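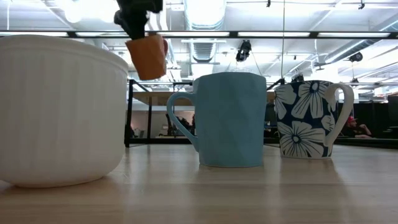

The man from Clenduline had promised me a hand that would never drop a cup, and I had come up on the early train to watch it drop one. I'd bought machines from his sort before. He talked about the Tamuno gripper all the way down the corridor and was still talking when it went to work, while I kept my coat on. It went down over the table and came up with the little orange mug, one black finger inside the mouth of it, and held it tilted over the gap between the big white bowl and the blue mug. It touched neither. I wrote down "slow" and underlined it.

"It's being careful," he said.

"My mother was careful. She was quicker than that."

He laughed longer than it deserved. The Tamuno, he told me, had done 1342 lifts since February. I asked how many with this mug. He said he would have to look that up, and didn't go anywhere to do it.

At eleven they changed over to the Ovari, which cost 900 pounds more and came with a thicker booklet. I was told it could feel. I asked what it felt, and the man said pressure, mostly, and I said so did I, at these prices. 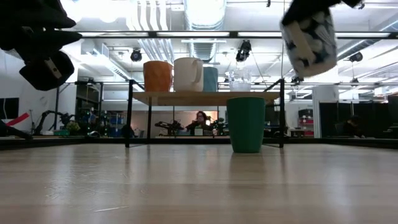

The booklet allowed it 21 seconds a cup. I had brought my own watch, an ugly thing with a loud tick, and I saw him notice it. He moved round to the other side of me, where he couldn't hear it so well.

"What would it take?" he asked. "To convince you, I mean."

I thought of our washing-up room, the steam and the bad light, the cups coming through with tea still in them. I thought of the women on the late shift, who could carry four in each hand and argue at the same time.

"Bring it to us," I said. "Leave your bowl at home."

He looked at the arm, and then at his booklet, turning to page 135 as if the answer might be there.

"We'd need to send someone with it," he said.

I wrote that down too.

14 shares | 3 comments
© Finder Short Fiction | Contact us | Back to top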